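Chess clock loses time between moves
Posted by Cliltside, 4 December 2020

I have a Ralonness 600 digital clock, set to four minutes a side with a delay before each move. Over a full game the two displays together fall short of a stopwatch by several seconds. The batteries are new. Is this a fault or a setting?

Horacio Olivares
It is most likely the setting. With a simple delay, the main time does not run until the delay has expired, so the displays will never add up to the elapsed time. Select the mode without delay, start one side, leave it alone for 600 seconds and compare. If the reading matches, the clock is sound.

Dudás
Mine did the same. Got a new one.

Stundinley
Horacio is right about the test. Two further points.

Check the mode after every battery change. On my unit the memory is lost and it returns to the factory option.

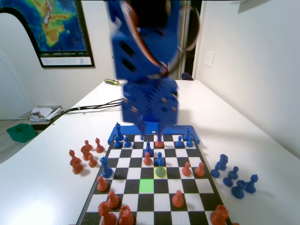
The lever contact can also wear. Press each side firmly and see whether the display changes over at once. If it lags, clean the contact with a dry cloth before paying for a repair.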